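4. What ends up in the box

I should say up front that we never planned to write a section on boxes. The Sotbridge study was meant to be a study of storage at home, shelves and drawers mostly, and we had 162 households send us their notes on where things live. But people kept writing about the one big box that sits on the floor and takes whatever has no place yet (my own notes call it "the maybe box"), and after the first month I gave in and made it a category. Of the 3,035 items in our final log, 500 went through a box on the floor before they went anywhere else. That's a lot of stuff in limbo!

The Saslow guide, which we used for coding, treats a box as either storage or transit. I found that split hard to use. A large open cardboard box is so easy to drop things into that it does both jobs at once, and small things have a way of landing next to it on the tile and staying there. We ended up logging "beside the box" as its own location, and I'd do that again.
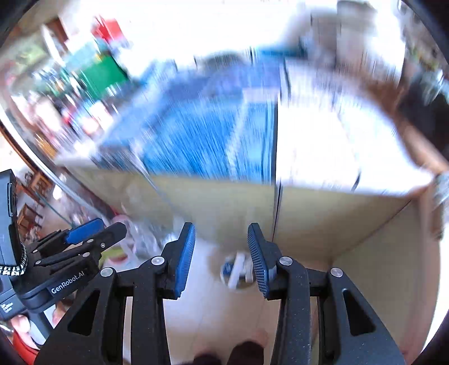
Does an item lying next to the box count as put away?
We coded it as not put away, even when the household told us it was where the item always goes. The one exception was anything standing on its own tray or mat, which we treated as a small shelf.

4.1 Small bottles and soft piles

Now to the part I enjoyed most. Textiles and little glass bottles turn up together far more often than I would have guessed, and the reasons people gave were all over the map. Some wrap the bottles in cloth for a move. Some just have a pile of fabric on whatever surface is free, and the bottle gets set down there while they look for the right drawer. One household in the Kubo group wrote that a folded scarf is "the softest shelf in the house," and I have used that line in talks ever since.

The trouble for us was the coding. A dark bottle on a busy print is easy to miss, and in our first pass we missed plenty of them, mostly the ones lying in folds. In the second pass we asked coders to go through each pile layer by layer, plain cloth first, then patterned, with fringed pieces last (fringe hides everything). Agreement got a good deal better after that, though it never reached what we had for drawers. Labels were another headache. We had wanted to record the contents of every bottle, but so many had print too tiny to read that we dropped contents completely and kept only size, glass color and whether there was a label at all.
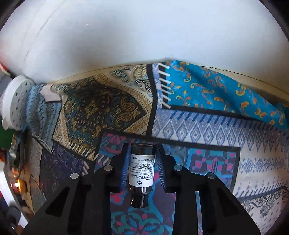
Figure 4. Small dark glass bottle with a white paper label, over layered patterned fabrics.

For the Avitz scale we scored fabric piles as "soft surface, open," the same as a bed or a couch. I'm still not sure that was right. A couch stays put, and a pile of cloth gets picked up and refolded with whatever is inside it, so a bottle can travel from one room to the next without anyone meaning to move it. We come back to these accidental moves in Section 5.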